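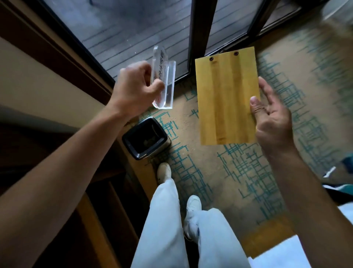

*Clear block, left hand. Yellow board on the right.*

Sat 6 August. Quick one, boots still in the car.

Patrol refresher done. Two days up at Skakel, 39 of us signed in, which is the most since I joined. Legs are wrecked. Started with the toboggan run on the Hivard side, empty sled first then loaded. I was loaded. Strapped in, staring at the sky, trusting a guy I met at breakfast. He was fine. Bit fast on the last pitch.

Radio stuff after lunch. Same as every year, say who you're calling first, then who you are, then shut up and wait. I still get it backwards when I'm cold. Channel 5 for us this season, not the old one, so re-do your label if you havent.

Then the long one: search line through the trees below Haruna hut. Somtochukwu Uzor ran it and made us go back and start over after we drifted apart in the first gully. Fair enough. Second go was slow and really tidy and we found the pack she'd hidden, plus a glove that must've been there since April.

Sunday was mostly first aid. Splints, knees, more knees. New people were great! One of them is a school nurse and basically took over our group, no complaints from me. I need to practise slings, mine looked like laundry.

Money bit, for the people who keep asking: the raffle brought in $1268, so the second sled is happening. Needs a new cover and some 100 feet of rope, the old tail rope is fuzzy all the way down.

Things I forgot and shouldn't of: spare socks, head lamp batteries, my own mug. Thing I brought and never touched: the giant Zulton thermos. Leaks anyway.

Roster goes up this week. I'm down for the early shift on opening day, so if you're on the first chair come say hi. Ok, going to go hang up wet stuff.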